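3.2 Sites and sampling

Microfiber release was measured in two districts with contrasting water supplies. Iltetti draws soft surface water from an upland reservoir; Plestness relies on a hard groundwater source first tapped in 1874. We enrolled 109 households, of which 94 returned complete laundry diaries and were kept in the analysis. The remainder were dropped because wash temperature or load weight was missing for more than two entries.

Each household was given a set of undyed polyester swatches and asked to wash them with an ordinary mixed load. Swatches were dried to constant mass before and after washing, and mass loss was taken as the primary measure of fiber release. Effluent was collected at the drain hose in a steel vessel and passed through a glass fiber filter. Blanks were run in September at both sites – contamination from room air was low but not zero, and all values reported below are corrected for it.

Machine type was recorded by the field team using the form developed by Olmedo. Top-loading machines were too few to support a separate estimate and are treated in the appendix. For front-loading machines, we noted drum capacity, age and the program used.

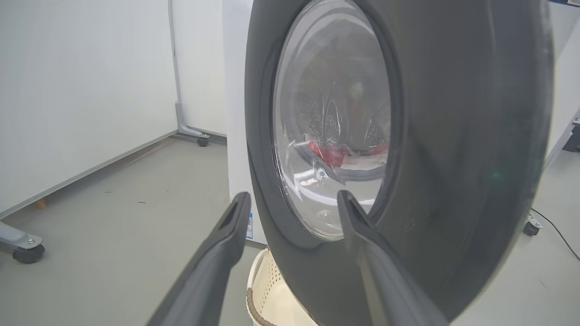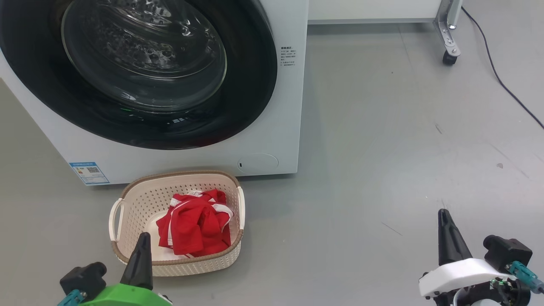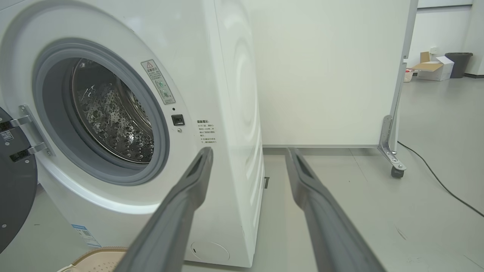

Figure 4. Front-loading washing machine.

Load weight was the strongest single predictor of fiber release in both districts. Small loads released more fiber per kilogram than full loads, which agrees with the bench results of Vondráček. Water hardness had a weaker effect, and its sign changed once detergent dose was added to the model. We therefore do not interpret it further.

Repeat washes were available for 11 households. Within this subset, release fell sharply between the first and third wash and then leveled off – a pattern also seen in the Vandenden trial, although that work used knitted rather than woven cloth. Filter counts were made by Solange Langlois and Bonifacio Olmedo, working independently and without knowledge of the site. Where their counts differed by more than five percent, the filter was read again and the mean of the two new readings was used.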